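Hi all,

Second progress report on the Vonport youth basketball grant, covering the spring stretch through May. I know the form asks for one page, and I tried, but there's a lot to tell you (mostly good!), so bear with me.

## Where the money is

You gave us 3000 dollars for this round and we've spent 2570 of it. The biggest chunk went to gym time at the Kerr Street court, then referee fees, then balls and pinnies. Another 315 is promised to Tevell Sports for the second set of game jerseys, which I've ordered but not paid for. They want the money on delivery. Whatever is left after that I'd like to carry into the summer session if you're okay with it, and I need a yes or no from you before I book the court again.

One thing I should flag: I moved a little from "travel" to "officials." We ended up playing more home games than I'd planned, so we needed less gas money and more whistles. It's all on the spreadsheet, second tab.

## On the court

The girls' team is the big story. In the fall we could barely run a full scrimmage, and I was filling in at point guard myself (badly, my knees would like you to know). Now we've got a proper bench, and a few of the older players have started showing up early to rebound for the younger ones. I didn't ask them to do that! They lost the first game against Mamia by a lot, lost the second by a basket, and then beat them at home in the last week. I was hoarse for two days.

The boys' team has been bumpier. They've got plenty of size and they love to run, but they turn the ball over like it's hot, and we dropped several games we were leading at halftime. We've switched the first half of every Wednesday practice to passing drills and small-sided games, no dribbling allowed. They grumble the whole way through. The last couple of games were a lot cleaner, though, and I'd like to keep that going through the summer and see where we are.

Two of our seniors are talking to college coaches, both at the Division III level. Nothing is signed, so I won't say more than that, but we've been helping them put together game film and figure out the financial aid forms, which took me longer to understand than any zone defense ever has.

## What didn't go so well

- The free clinic for younger kids got pushed back twice. First the gym floor was being refinished, then it clashed with the school play. It's now set for the first week of summer break.
- Parent sign-ups for scorekeeping are thin. I've been running the clock and coaching at the same time, and I'm not great at it. I left it stopped for most of a possession against Mamia and heard about it from both benches.
- We still don't have a good answer for rides. A few players who live on the far side of Vonport miss practice when the late bus doesn't run, and I'd like to use some of the carryover to fix that.

## Next up

Summer session sign-ups open as soon as you okay the carryover. I'm planning on the same two teams plus an open gym for anybody who wants to come shoot. The jerseys should be here before the first game, and I'll send the Tevell receipt along when they are. I also want to get the older girls certified as youth referees, which would save us some money and give them a bit of paid work on weekends.

If you want to come see a game, please do. The Kerr Street bleachers are hard as a rock, so bring a cushion.

Thanks again, really. I'll have the final numbers to you with the summer report. 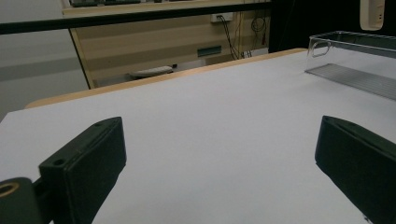
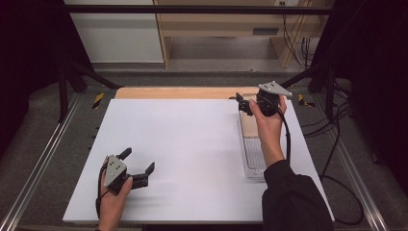
*Black gripper fingers over a white surface, in both photos.*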